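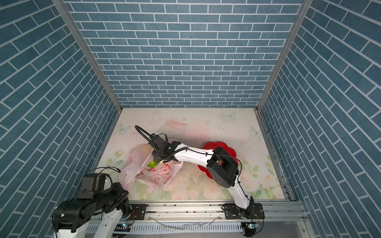

Adhesive peel tests, printed wall panel – December, batch 11

Gallberg stock, brick pattern (slate blue, white mortar lines), cut into strips across the print. Backing cleaned with the usual solvent, left 71 minutes before bonding. Two adhesives compared: Saronow contact and Dridance tape.

Saronow strips held to the end of the pull on every sample except no. 2, which let go at the lower corner. Glue line on that one was thin when I opened it up. Peak reading 1170 on the Lightfoot gauge, same units as last batch. Gauge zero checked before and after, no drift.

Dridance strips gave a flatter curve and a lower peak. Failure was in the foam, with residue left on both faces. Print surface not lifted. The residue rolls off with a thumb but takes a while, so allow for it when booking the bench.

Pull angle slipped on the first run – clamp screw again. Run discarded and repeated with a new strip. Please leave the clamp at the marked position after use.

To do:
Repeat no. 2 with a heavier coat.
Cut strips along the print as well as across.
Order Dridance in the narrower width.
Humidity log for the cabinet is missing the overnight readings. Check the plug.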